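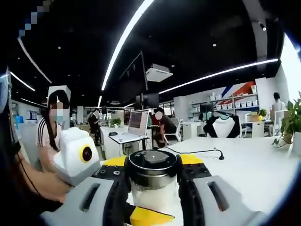

4.2 Seasonality in thinly traded base metals explorers

January, by A. Ivanyshyn

The previous section dealt with the larger zinc and copper producers, where daily turnover is high enough that closing prices can be taken at face value. We turn now to the junior explorers, which make up most of the sample by number and very little of it by market value. Our interest is whether the year-end effect reported for small industrial companies also shows up in this group once stale prices are removed.

The monthly return file was built from the Salunetti price archive, which starts in 1986. A company enters the sample in the month after its first full quarter of trading and leaves when it is delisted, merged or suspended for more than two months. Companies that moved into production were kept, but were flagged and reassigned to the producer group at the next annual sort. After these filters, some 70 explorers remain in a typical year. The number falls sharply after each downturn in metal prices and recovers slowly.

Stale prices are the main difficulty. Many of these shares don't trade every day, and a month-end close may reflect a transaction that is more than a week old. If selling for tax purposes is concentrated in the last days of the tax year, a stale close will push part of the decline into the following month and hide the rebound. We therefore used the midpoint of the closing bid and ask wherever the last trade was more than two days old. Where no quote was available, the observation was dropped.

Figure 7 plots the average monthly return in excess of the Kalero small resources index. Returns in the first month of the new tax year are higher than in the other months, and the gap is widest for shares that had lost value over the preceding year. The pattern is weaker when the midpoint correction is applied - as would be expected if part of the raw effect comes from trades bouncing between bid and ask. It doesn't disappear, however, and it holds when each of the two strongest years is left out in turn.

Figure 7. Average monthly excess return, explorers only, raw closes and midpoint-corrected closes. Months are numbered from the start of the tax year.

Whether an investor could have earned this return is a separate matter. Spreads in the lowest turnover group were wide enough to absorb the whole of the average gain on a round trip. In the middle group a small margin was left over, but only for orders well below the size that a fund would normally place. We regard the result as evidence about how these shares are priced and make no claim for it as a trading rule.

One company, Stutivcombe, was excluded throughout. Its share consolidation was recorded twice in the archive and we were unable to rebuild a reliable series.

Comments

tailings_pond: Did you try weighting by turnover instead of equally? I'd expect most of the effect to go.

coreshack: Good to see the bid-ask problem dealt with properly. Which tax year do you use for the dual-listed ones?

Reader in Perth: The spread figures match what I've paid over the years, unfortunately.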